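Kemska Mesh Wash Bag, Medium

Item 326
In stock, ships from our Salanis warehouse

We have carried wash bags for a good many years now, and the medium Kemska is the one we keep coming back to (and the one that keeps coming back to us in your letters!). It is big enough for a week of socks or a couple of light sweaters, and small enough that things don't ball up in one corner by the end of the cycle.

The mesh is white and fine, so hooks and straps have a hard time poking through, but water and soap move in and out freely. Fill it a little over half way and no more. I know it is tempting to stuff one last shirt in there – I do it myself – but clothes need room to tumble or they come out creased and still soapy in the middle.
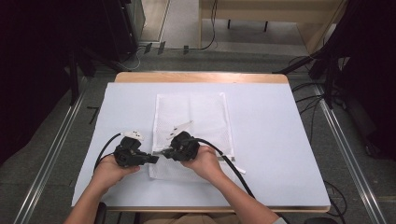

Wash on warm or cool and hang it up to dry. A low dryer is fine now and then, though the mesh will go soft sooner if you make a habit of it. Please keep it away from the iron. If you wash a lot of baby things, you may want one bag for the tiny socks and another for bibs, and the Jakab three-pack works out cheaper than buying singles.

Customers have also told us they use the medium for packing shoes, for drying herbs, and for keeping bath toys together at the lake house, all of which sounds perfectly sensible to me.

Sizes
Small: item 101
Medium: item 326
Large: item 900

The large is back ordered until June. If you need something roomy before then, have a look at the Clolleo drawstring sack, which has a heavier weave and does nicely with towels.

Returns are welcome within 27 days, washed or unwashed.

Page updated Apr 18, 2002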